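About Larkent Gripper Service

Larkent looks after grippers. We set them up, adjust them, replace what wears and send them back with a sheet of paper saying what we did. We don't sell robots and we don't design factories. If you came here looking for somebody to tell you that automation will change your business, there are plenty of other sites for that, most of them with better video.

Our shop is in Odthorpe, in half of a building that used to sell carpet. There are six of us. Nasrin Karimi started the business after a long stretch as a maintenance tech at a packaging plant, where she got tired of reading "maintenance free" on the side of things she was holding in pieces. The phrase is still banned in our quotes.

What we work on

Mostly two-finger parallel grippers, the kind where a linkage keeps the pads facing each other as the jaws open and close. Some are bolted to an arm. More and more are hand-held units that a person carries around and operates directly. Customers sometimes assume the hand-held ones need less care because there is no arm slamming them into a fixture. We were told the same thing when we took on our first batch. People drop them. People set them down on the fingers. A person's grip also puts a sideways load on the tool that an arm would never think of, and the linkages show it.

We check four things on every unit that comes in: play at the pivots, whether the two sides travel together, how the pads meet, and the cable. The cable goes last on the list and should probably go first. A good share of the "gripper is losing position" calls we get end at a connector that somebody has been using as a carrying strap.

How a setup goes

A new unit gets opened fully and closed slowly by hand before anyone connects it to anything. You can feel a tight pivot long before any software will admit to it. Then we look at the pads with the jaws open, and again as they come together on a strip of paper. If the paper pulls out of one side easier than the other, the pads aren't square. Pads with a little lean when open may be perfectly fine when closed, or may not, so we don't sign off on the open position alone.

After that comes cycling. We run 1000 open-close cycles, stop, and check the pivots again. Why 1000? We'd love to claim there's deep science in it. It takes us less than a working day and it is enough to loosen a cap that was never seated properly. A unit from the Kordestani job last August passed every static check we have and let go at cycle 583. It had arrived with a calibration certificate. We kept a copy of the certificate on the wall by the coffee machine.

Then we try it on soft things. Blocks are easy, and every gripper demo you have ever watched used a block. Cloth folds, slides and bunches up between the pads, and it will find a worn pad edge in a minute. If your gripper is going to handle fabric, we want it set up over fabric.

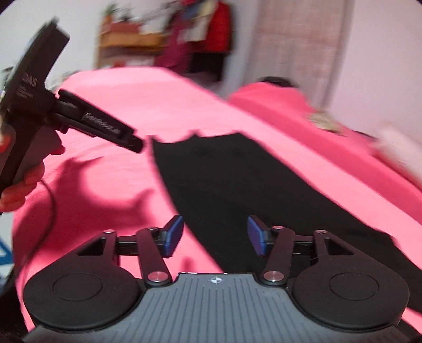 Pad color tells you nothing about grip, by the way. Blue, black, orange, we've had good and bad in all of them. Clean the pads, check the edges for rounding, and replace them as a pair. Customers who change only the bad one save the price of a pad and then pay us to work out why the part drifts to one side.

A customer at Vallitz wrote to us after reading an earlier version of this page and said we were overdoing it. Their crew had skipped the cycling step on a whole shelf of units and had no trouble worth reporting, and in their view a shop that bills by the hour will always discover a need for more hours. They also thought the paper strip test belonged in a museum, and asked why we didn't use a force gauge like everyone else.

Fair questions, so we'll answer them where everybody can read it. We do own a force gauge. It gives us a good number for how hard the pads press and a poor idea of where they press, so we use both. As for the hours, setup is a flat fee and has been for years. If cycling takes us longer than planned, we eat it. And no trouble worth reporting depends a lot on who does the reporting. We asked whether anybody had measured play at the pivots since the units went into use. The reply was that they'd get back to us. They may well be right. We'd still like to see the measurements.

What we don't believe

We don't believe in predictive maintenance for a tool with a handful of joints and a cable. We tried a monitoring package for several months. It sent us a warning on a Sunday about a gripper that was sitting in a drawer, and it had nothing to say about the one with a split pad. Maybe the next version will be better. The salesman was sure of it.

We don't believe in lubricating everything. Some pivots want a trace of grease, some run on dry bushings and will collect lint until they bind if you "help" them. On fabric work this matters more than anywhere else. If you can't find out which kind you have, leave it alone and call us, or call the manufacturer, who will at least be cheaper.

We're also not convinced that most people need a service contract. We offer one because customers kept asking. It covers 2 visits a year and a set of pads, and for a shop running one shift it is usually too much. Ask us to do the arithmetic with you before you sign. A few customers have talked themselves out of it that way and still send us work.

Looking after it yourself

Wipe the pads at the end of the day with a lint-free cloth. Keep solvents off them unless the manual names the solvent. Open the jaws all the way and look at both linkages from behind the grip, straight on. They should mirror each other. If one lags, stop using it and find out why. Don't tighten a pivot cap because it looks like it could use it. Overtightened caps are the most common thing we undo.

Store hand-held units with the jaws slightly open and no weight on the fingers. Coil the cable loosely. Write down the date when you change pads, on the tool itself if you have to. Masking tape is fine.

Sending us a gripper

Call before you ship. Tell us what it was doing when it went wrong and what has been tried already, including the part you'd prefer not to mention. We'll find the glue anyway. Pack the fingers so they can't move, and include the cable you normally use, even if you're certain it's good.

Turnaround is up to 6 working days for a standard setup or repair. Parts can stretch that, and when they do we'll tell you which part and who we're waiting on. The shop door is on the side of the building, past the old carpet sign – the front one has been locked since we moved in.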